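The Tyranny of the Suggested Serving

By Arnaldo Caldeira
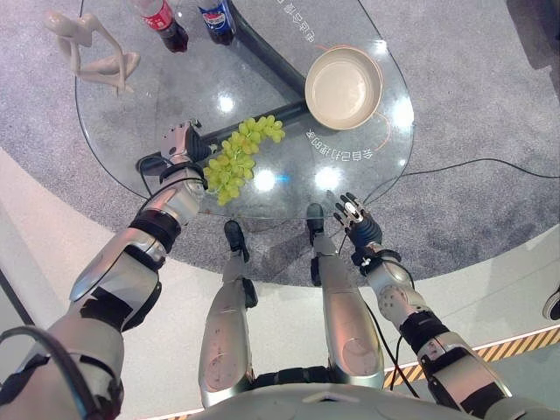

My grandmother believed a serving was what you put on a plate, and that a second serving was what you put on it when the guest said no thank you. I mention her because I recently read the back of a bag of Drirnus crackers and learned that I am supposed to eat 12 of them. A dozen crackers contain 129 calories. Thirteen, I assume, contain shame.

I have nothing against information. I like knowing what's in my food, in the same way I like knowing what's in my attic, which is to say once every few years and with a flashlight. What bothers me is the word "serving," which sounds like hospitality and works like a parking meter. Whoever wrote it has never watched a person eat a cracker. People don't eat crackers in dozens. They eat them in conversations, and a good conversation can run to half a bag.

The pint of Bittencourt ice cream in my freezer claims to hold three servings. I live alone. I suppose I'm meant to find two strangers, or go back to the freezer on Tuesday with the calm of a monk. I have met people who can do this. They fold the lid back down and say "that was just what I needed," and I have never fully trusted any of them with a secret.

Then there are the apps. My brother-in-law talked me into one called Nimness, which set me a daily budget and asked me to record everything I swallowed. For ten days I did. I logged a spoonful of soup I'd tasted for salt. I logged a mint. At a wedding I stood behind a pillar typing in a stuffed mushroom, and by the time I'd found the right mushroom in the menu the toasts were over and I had missed the one about the groom and the canoe. That night the app told me I had eaten 2533 calories and gave me a drawing of a sad pear.

I deleted the pear.

Fruit, I notice, gets off lightly in all this. You buy it loose, it comes with no panel on the back, and you stop when you've had enough or when it's gone. Most of us manage. Some afternoons I overdo the cherries and pay for it, and the lesson stays with me until the next June.

I'm aware there are people who need the numbers, and their doctors should go on giving them. The rest of us could stand to read the bag a little less and look up at whoever we're eating with. My sister is coming to dinner this week. She'll say no thank you to seconds, and I know what to do about that.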